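冬の港町に一週間、車なしで行くのは無謀でしょうか

投稿者:ねぎま二等兵

来年の二月に休みが取れそうなので、夫婦でジャルトン(Jullton)という小さな港町に一週間ほど滞在しようと考えています。夏に行った同僚は「人が多すぎて海が見えなかった」と言っていました。それなら人のいない時期に行けばいいだろう、という単純な発想です。

宿はペドサイド(Pedside)という坂の上の集落に、台所つきの部屋を見つけました。夏の半額以下です。安さに目がくらんで予約ボタンを押しかけたところで、妻に「冬に安いのは理由があるからでしょ」と言われ、指が止まりました。

気になっているのは次の点です。

・二人とも運転免許はありますが、最後に運転したのは前の前の首相くらいの頃です。バスだけで一週間もちますか。
・冬は店が閉まると聞きました。どの程度閉まるのでしょう。飢えない程度に開いていれば文句は言いません。
・トゥヒワイ(Tuhiwai)の岬まで歩く遊歩道は、二月でも通れますか。
・妻は寒がり、私は暑がりです。服装の助言はどちらか片方向けでも結構です。
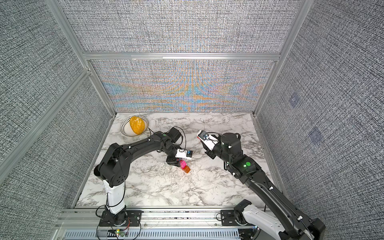 なお、宿の案内には「港まで徒歩11分」とあります。地図で見ると等高線がずいぶん仲良く並んでいるのですが、この11分は信じていいものでしょうか。

よろしくお願いします。

Birutė Ramanauskas

冬のジャルトンには三回行きました。三回とも二月です。家族には罰ゲームだと思われていますが、自分では気に入っています。長くなりますが、順番に書きます。

まずバス。54番が駅前から港を通ってペドサイドの上まで行きます。夏は頻繁に来ますが、冬は日中だけ、それも二時間に一本です。最終は夕方五時台で、港のパブで二杯目を頼んだ時点で徒歩が確定します。時刻表は駅の窓口で紙のものをもらってください。停留所に貼ってあるのは、私が行ったときは夏のままでした。夏の時刻表を見ながら冬のバスを待つのは、なかなか哲学的な体験です。

徒歩11分というのは、おそらく下りの話です。帰りは30分みてください。買い物袋を両手に提げていたら、もう少し。私は初回、じゃがいもを二キロ買って後悔しました。重いものは一日目にまとめて買い、駅からバスで一緒に上げてしまうのが楽です。

店について。港沿いの土産物屋とアイスクリーム屋は十月の終わりに閉まり、復活祭の前まで開きません。食料品店とパン屋は一年中やっています。パン屋は昼過ぎにはほぼ売り切れるので、午前中に行くこと。魚のフライの店は週の半分ほど開いていて、どの半分かは店主の気分次第に見えました。レストランならビラード(Billard)が冬も営業しています。名前に反してビリヤード台はありません。魚のスープがおいしく、窓際の席は暖房が弱いです。奥の席を頼むと、たいてい通してくれます。 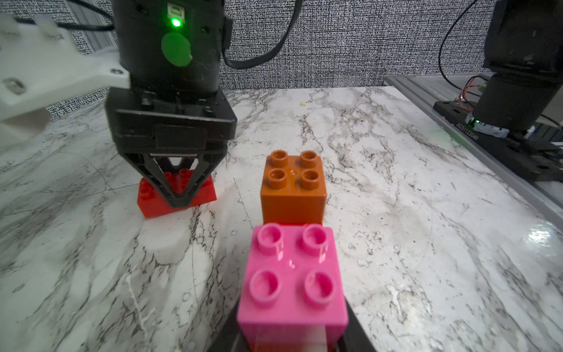

遊歩道は二月でも閉鎖されません。ただ、トゥヒワイの手前に粘土質の斜面が一か所あって、雨のあとは靴を一足あきらめるつもりで行くことになります。風の強い日は崖側の道をやめて、内陸の農道を回ってください。羊に見られながら歩く道で、景色は地味ですが、帽子は飛びません。岬の先にあるカフェは冬季休業です。魔法瓶にお茶を入れていきましょう。

服装は、気温よりも風です。厚いコート一枚より、風を通さない上着の下に何枚か着込むほうが調整できます。ご主人は途中で脱いで、脱いだ分を奥さまに着せればよいかと思います。傘は置いていってかまいません。初日に裏返って終わります。

宿には暖房の種類を必ず聞いてください。私が二度目に泊まった部屋は蓄熱式の暖房で、夜明けに一番暑く、夜の八時に一番寒いという働き者でした。電気代が別払いかどうかも予約前に確認を。半額以下の宿が、帰る日に半額以下でなくなることがあります。

悪いことばかり書きましたが、朝の港に自分たちしかいない日があって、そのあとパン屋でまだ温かいパンを買って坂を上ると、夏に来る気がしなくなります。坂の途中にベンチが一つあります。使ってください。

坂道きらい

車を借りたほうがいいと思います。以上です。

と書いたら短すぎると家人に叱られたので足します。駅前のレンタカーは冬でもやっていて、夏より安いです。ただ、港へ下りる道は狭く、対向車が来るとどちらかが延々とバックします。だいたい観光客のほうです。運転が久しぶりなら、駅前で一日だけ借りて内陸を回り、港には乗り入れないのが平和かと。

駐車場は冬だけ無料のところと、冬も有料のところが隣り合っていて、看板が似ています。私は二年連続で間違えました。

もぐら温泉

行ったことはありませんが、冬の海は寒いと思います。

海の近くに一泊したことならあります(別の国です)。窓が一晩中鳴っていて、耳栓が役に立ちました。耳栓は軽いのでおすすめです。

ねぎま二等兵(投稿者)

みなさん、ありがとうございます。宿に問い合わせたところ、暖房は蓄熱式、電気代は別とのことでした。妻は黙ってこちらを見ています。

結局、別払いを入れても夏よりは安いので予約しました。じゃがいもは一日目に買います。車は一日だけ借りて内陸へ行くつもりですが、前日までに私の気が変わる可能性があります。耳栓も二人分買いました。

あと一つだけ、54番のバスは大きいスーツケースを載せても嫌な顔をされませんか。

Birutė Ramanauskas

嫌な顔はされますが、載せてくれます。前の扉の脇に荷物棚があるので、始発の駅前から乗れば場所は取れるはずです。小銭を用意しておくと、嫌な顔が半分くらいになります。

お問い合わせ | 利用規約 | © 旅のしつもん広場 | この投稿の閲覧数 767 | ページの先頭へ戻る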